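4.2 What changed at the packing bench

The most exciting result came from the people at the bench. Before Volley arrived at the Woduseck toy block plant, packers made the same reach 330 times an hour, and 10 of the 15 reported sore wrists by the end of a shift. With the arm doing the picking (Figure 3), only 2 did, and several had begun teaching it new grasps themselves!

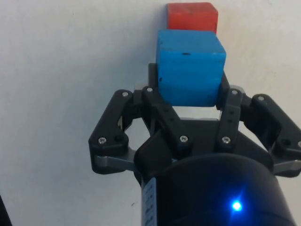

Figure 3. Gripper holding a blue cube, with a red block behind it.

Packers also told us they talked more during the shift, and they had plenty of ideas for the next layout of the bench.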